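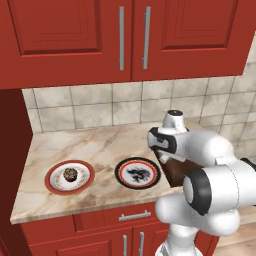 A robot arm at a kitchen counter with two plates, in a simulated test scene.

Rirnel publishes ground rules for simulated kitchen tests

Developers of household robot arms have a new set of rules to follow if they want their simulated test results listed by Rirnel, the testing group that keeps a shared register of kitchen benchmarks. The document was released in February and runs to 83 pages. It covers how simulated kitchens are built, how a test run is scored and what has to be reported alongside a success rate.

The rules apply only to tests carried out in software. Work on physical arms is covered by a separate Rirnel guide, last revised two years ago.

Under the new text, a developer must fix its list of test scenes before the first scored run and file that list with Rirnel. Scenes can no longer be dropped afterward, even if an object falls through a counter or a cabinet door jams. A run that ends that way is recorded as a "simulator fault" and stays in the published total. If faults pass a set share of all runs, the whole batch has to be repeated.

"People were throwing out bad runs and each lab had its own idea of bad," said Quang Bùi, who edited the document. "Some of them threw out a lot. You could have the same arm and the same task and get two numbers that had nothing to do with each other."

A large part of the guide deals with what counts as finishing a task. For moving food from one plate to another, the item has to come to rest inside the rim of the second plate, the gripper has to let go, and the arm has to back away without touching either plate again. The item must stay put for 20 seconds of simulated time. Earlier practice varied, and some labs stopped the clock as soon as the gripper opened.

Contact with anything outside the task must now be logged too. Brushing a backsplash or a cabinet handle does not fail a run, but it goes into a separate column. Contact above a force limit does fail it. The limits are listed by surface in an appendix, with lower values for glass and for ceramic dishes.

Developers also have to say how much the scenes differ from one another. A set in which only the color of the cabinets changes will be listed as a single kitchen. To be counted as separate kitchens, two scenes need a different layout, meaning a change in counter shape, in cabinet position or in where the arm is mounted. Textures, lighting and dishware can be varied freely within a kitchen, and Rirnel asks for this, but they are reported on a line of their own.

That section drew the most comments during the review period. Rirnel received 179 written comments in all and has posted them with replies. Several came from smaller developers who said that building new layouts takes far more time than swapping materials, and that the rule would favor companies with large art teams. The final version lets them use a pool of shared layouts free of charge.

Molteo, which makes arms for apartment kitchens, tried the draft on its own plate-handling tests before the text was final. The company filed 3040 runs. Its reported success rate went down under the new scoring, mostly from cases where the arm nudged a plate while pulling back. Molteo has not released the old and new figures side by side but says it will do so with its next filing.

Zellari, a maker of simulation software, said its tools will write the contact log in the required format by default in the next version. Users of older versions will need a converter, which the company plans to offer as a download.

One thing the guide does not settle is how a simulated result should be described to customers. A draft paragraph would have barred developers from quoting simulated success rates in sales material unless results from a physical arm appeared next to them. It was taken out after reviewers objected that Rirnel has no say over advertising. What remains is a requirement that any still or video from a listed test carry the word "simulated" in its caption.

Bùi said he would have liked to keep the paragraph. "A rendered kitchen looks pretty good now – good enough that a buyer may not think to ask," he said. "The caption rule is what we could agree on."

Results already in the register will stay there under an "old rules" heading. Developers can have them rescored if they kept the full recordings of each run, including the position of every object at each time step. Those who kept only video will have to run the tests again. Filings under the new rules are open now, and Rirnel says the first entries will be added to the register once two reviewers have signed off on each.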